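Sollix Adds Surface-Mount Clock Oscillators to Its Laltska Line

SORIDCOMBE, 30th October - Sollix has added three low-jitter clock oscillators to its Laltska line of frequency control parts. The new parts are meant for network switches, test equipment and data recorders that need a clean reference clock but have no room or power budget for an oven.

All three are temperature compensated and run from a 3.3-volt supply. They share one footprint, so a board can be laid out once and fitted with whichever grade the product calls for. Samples have been with selected customers since July.

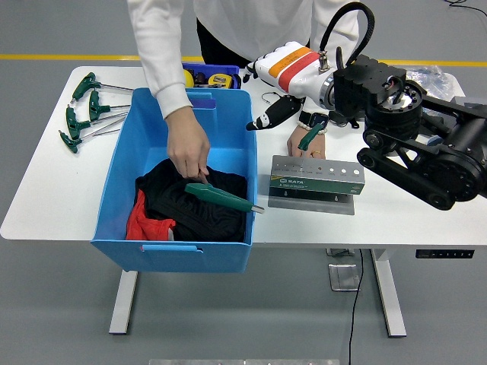
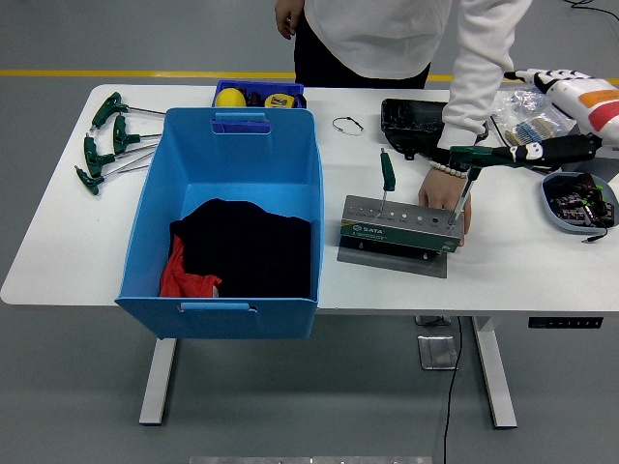 Laltska parts are sold on tape and reel or in small trays, and the evaluation kit ships with a board, cables and a printed setup guide. The board mounts in the Sollix test fixture with eight screws. These take a hex key, and a T-handle type like the green ones on the desk is easier to use than an L-shaped key when the fixture is in a rack. The kit works with the existing Escobar software, which logs frequency and supply current for up to nine boards at a time.

"Customers asked us for a part they could drop in late in a design," said Rigoberto Correa, product manager for timing at Sollix. "Most of the work went into the output stage. We also kept the pinout from the older parts."

Production orders are open now under part family 1183. Data sheets and pricing are available from the Sollix sales office in Soridcombe.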